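Ralero has supplied storage and ripening advice to small greengrocers and market traders for 21 years. The firm's senior adviser, who asked to be quoted by job title only, spoke to us on 10th May at the Tukgate depot, between deliveries. The subject was ethylene, and why so much fruit is lost after it has left the wholesaler in good order.

"Most traders think of temperature first," the adviser said. "Temperature matters, but it is the second question. The first is what is standing next to what."

Ethylene is a gas given off by ripening fruit. It has no colour, and at shop concentrations no smell that a person would pick up. In a closed store it builds up until the door is opened or a fan draws it out.

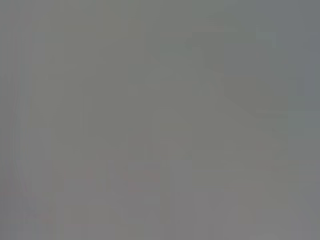 Kuruc, a wholesaler that shares the depot, takes a different view, and told us that turnover is the real problem: a shop that orders too much will throw fruit away whatever the gas level. The adviser accepted part of this. "Over-ordering is common. But we logged 103 small stores last year, and in almost all of them apples were kept in the same room as leaves. You cannot order your way out of that."

The logging was done with Hollix meters, fixed at shelf height and read every 5 minutes. Readings were highest in October, when apples and late pears arrive together and doors are kept shut against the cold. The adviser would like the meters to be cheaper. For a single shop, a timer on the extractor fan does most of the same work. 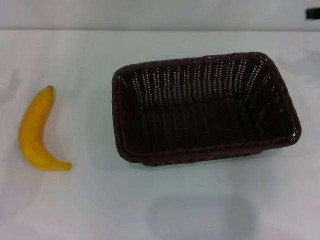
Separation is the cheapest measure, and the adviser spent longer on it than on any equipment. Producers of the gas go on one side, sensitive goods such as cucumbers, broccoli and lettuce on the other, in 2 rooms if the building allows. At home the same rule can be applied on a kitchen table. A banana left by itself, well clear of the basket, will have less effect on whatever goes into the basket later – and an open weave lets air through the sides, where a plastic bag holds the gas in.

Asked about absorbent sachets, the adviser was cautious. "They work until they are full. Then they are a packet in a drawer. Write the date on them."

Ralero's next round of store visits will cover cold rooms with shared ventilation.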